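July 20, 2026

Hot again, 92 by lunch, and I still walked down to Carnell for peaches because Parveen swore the good ones were in. They were! I ate two over the sink before I even put the bag down. Mom's jam recipe wants way more sugar than I remembered, so I went with 900 grams and crossed my fingers – the kitchen smells amazing, anyway.
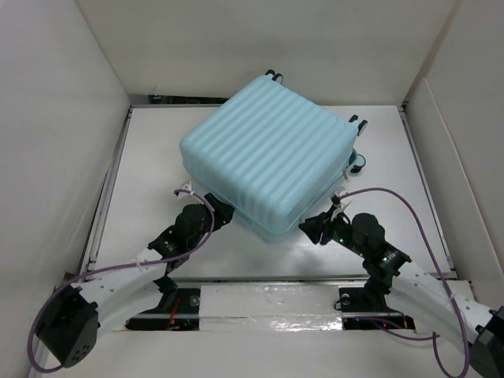 Got 16 little jars out of it, and one is already promised to Mohsin, who fixed my fan back in March and wouldn't take a dime. I want to try a batch with ginger next. Parveen says no, leave it alone, but she puts ketchup on rice, so.

Bed now, window open.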